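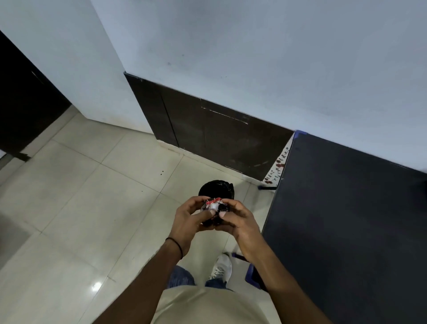 Clearing out the packets, a short thread

Home · Posts · Replies · Likes

1/ Wrappers go straight into a black garbage bag on the floor by the wall. I used to leave them on the table until the end and lost things under them.

2/ I open plastic bags from the top edge, over the table. If one won't tear, I use scissors. 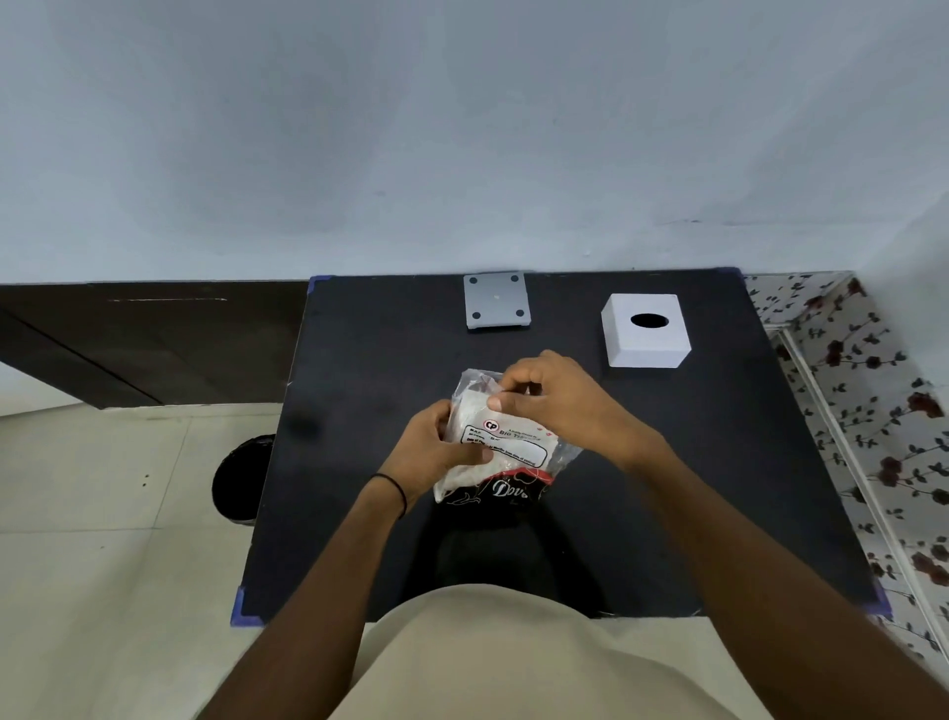 Small stuff stays in its bag until I've read the label — the fine print is hard to find later.

3/ Total time was 34 minutes. Floor gets swept last.

We use cookies. Accept / Settings

Replies (2)

lendov58: Do you rinse the plastic before it goes out?

trusto_k: I do the same but with a box. Bags tip over on my tile.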